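Pince Follthorpe à deux doigts, essai en atelier

Le site de Carnby, qui prépare des plateaux-repas, utilise deux de ces pinces depuis novembre. Masse annoncée : 1481 g, câble compris. Course réglable par pas, effort limité par logiciel. Le montage a demandé 21 minutes par poste, étalonnage inclus.
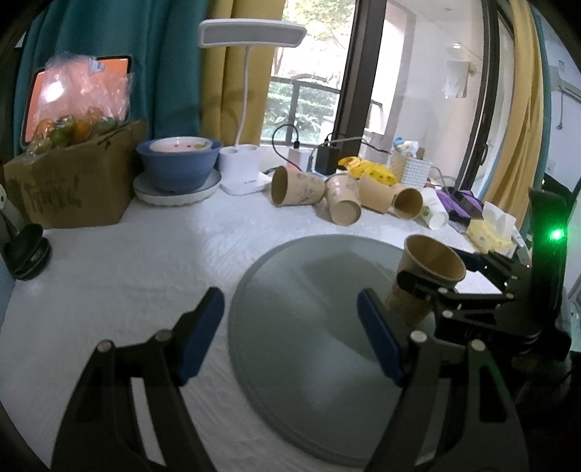 Côté personnel, le changement porte surtout sur la répartition des tâches. Le débarrassage manuel recule, la surveillance et la reprise des défauts augmentent. Les gobelets en carton restent le cas difficile : tenu droit au-dessus du rebord du plateau gris, l'ouverture vers le haut, le gobelet ne pose pas de problème, alors que ceux qui sont couchés au fond de la table imposent une autre approche. Sur 1000 prises, 350 concernaient des gobelets couchés, et l'essentiel des reprises vient de là.

Les opérateurs signalent moins de gestes répétés en fin de service, mais une attention plus soutenue. La formation fournie par Derby est trop courte sur les arrêts. La notice ne traite pas le changement des patins.

Points forts : effort régulier, réglage rapide. Points faibles : documentation, délai des pièces. Note : 7/10.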